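4.3 Cheminement des câbles et fixation du bac

Cette section suppose que le bras est ancré, que le préhenseur est monté sur la bride et que le contrôleur a été configuré selon la section 4.2. Prévoir deux personnes pour les étapes 1 à 3.

ATTENTION — Arrêt d'urgence enclenché et alimentation coupée jusqu'à l'étape 6. Personne ne passe la main dans le bac lorsque les moteurs sont sous tension.

1. Poser le bac métallique sur le plateau en bois, compartiment de travail côté opérateur.

2. Brider le bac au plateau avec des serre-joints. Ne pas percer les parois. Les vis de serrage restent à l'extérieur du volume de prise.

3. Pousser le bac à la main dans les deux directions. S'il bouge, resserrer et recommencer.

4. Faire courir le câble jaune et le faisceau noir sur le dessus du bras, jusqu'au poignet. Laisser une boucle libre à hauteur de l'articulation, puis attacher l'ensemble avec un collier noir.

Note : la boucle doit absorber la rotation complète du poignet. Un collier trop serré marque la gaine ; il doit pouvoir tourner sous le doigt.

5. Raccorder les câbles fins aux doigts du préhenseur. Ils passent à l'extérieur du poignet, sans croiser la zone de fermeture des doigts.

6. Remettre sous tension et lancer le programme Obura en mode manuel, vitesse limitée à 20 %. Descendre jusqu'à la hauteur d'approche et observer les câbles pendant toute la course.

7. Placer quelques objets de formes variées dans le compartiment avant : jouets en plastique, pelle, blocs. Éviter les pièces de plus de 500 g.

8. Exécuter un cycle de prise à vide, puis un cycle avec objet. Noter le résultat dans le cahier de l'atelier.

PRUDENCE — La paroi inclinée entre les deux compartiments est la première touchée en cas d'erreur de hauteur. En cas de contact, arrêter le cycle et reprendre le calibrage (section 4.2). L'erreur 327 signale un dépassement d'effort au poignet ; ne pas l'acquitter avant d'avoir dégagé les doigts.

Figure 4.3 — Préhenseur en position basse au-dessus du compartiment avant.
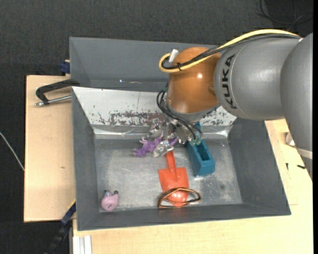

Photo : Awuor Odera, atelier partagé Planidano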